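# The Chore Hour: notes for the April talk

Vibeke Hedegaard, Hilbridge evening series

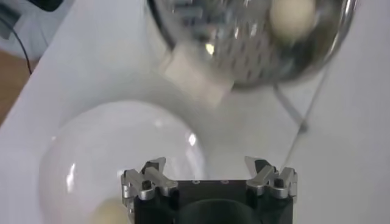
*713 words in the long version, 15 minutes if I don't ramble*

**Start**

- Ask who in the room has read that a dishwasher saves them an hour a day. Wait. Ask where the hour went.
- My claim tonight is small. I don't think most of the "time saved" numbers we hear about home products mean much, and I'd like you to be ruder to them.

**Where the number comes from**

- Usual recipe: ask 1000 people how long a chore takes, ask again after they've bought the thing, subtract.
- People are terrible at this. Ask me how long I spend ironing and I'll give you a number based on how much I hate ironing.
- The second answer comes from somebody who has just spent money. Of course they feel quicker.
- Þórarinsdóttir's essay is the best thing I've read on the diary method, where you write down what you did as you go. She likes it more than I do. My problem with diaries: the people who keep them properly are the people who already fold their towels in thirds.

**The Tulik leaflet** (hold it up)

- Tulik sells a meal box. The leaflet says "give yourself back your evenings." Evenings, plural. How many? It doesn't say.
- Read the small print out loud, slowly. The comparison is with cooking from scratch, including the trip to the store. Who goes to the store for every dinner?
- Unpacking the box, flattening the cardboard, and finding somewhere to put the ice packs are all left out. I kept track for 2 weeks. I won't give my total because one kitchen proves nothing, mine included.

**Standards creep**

- Old argument, still a good one. Washing gets easier, so we wash more. A shirt used to go back on the hook.
- Don't oversell this. Somebody always asks about washing by hand, and they're right: I wouldn't go back to a tub and a wringer, and neither would anyone's grandmother. The heavy work really did get lighter.
- What I doubt is the jump from "lighter" to "you now have a free hour." Those are separate claims and they get sold as one.

**Who gets the hour?**

- Slow down here. Last time I rushed it.
- Say a household saves time on laundry. Whose time? If one person did all of it, one person gains. Then look at what fills the gap. In most of the houses I know, it's another chore, and the same person does it.
- The Grultow survey gives one figure per household. I wrote and asked for it split by person. They sent me a nice letter and the same table.
- (Skip the story about the letter if we're running late.)

**Things to ask when you see one of these numbers**

- Saved compared with what?
- Did anyone watch a clock, or did they guess?
- Is the setting up and cleaning counted?

**Likely questions**

- "Aren't you just against convenience?" No. I own a dishwasher and I'm fond of it. I'm against being told what it gave me by the people who sold it.
- "What would convince you?" Timed records, kept by someone with nothing to sell, for long enough that the novelty wears off. A year would do. I haven't found one I'd bet on.
- "What about apps?" I don't know enough. Say so and move on.

**End**

- Back to the dishwasher hour. Ask again where it went, and take answers from the back row first.
- Leaflets on the side table. Please return the Tulik one, it's my only copy.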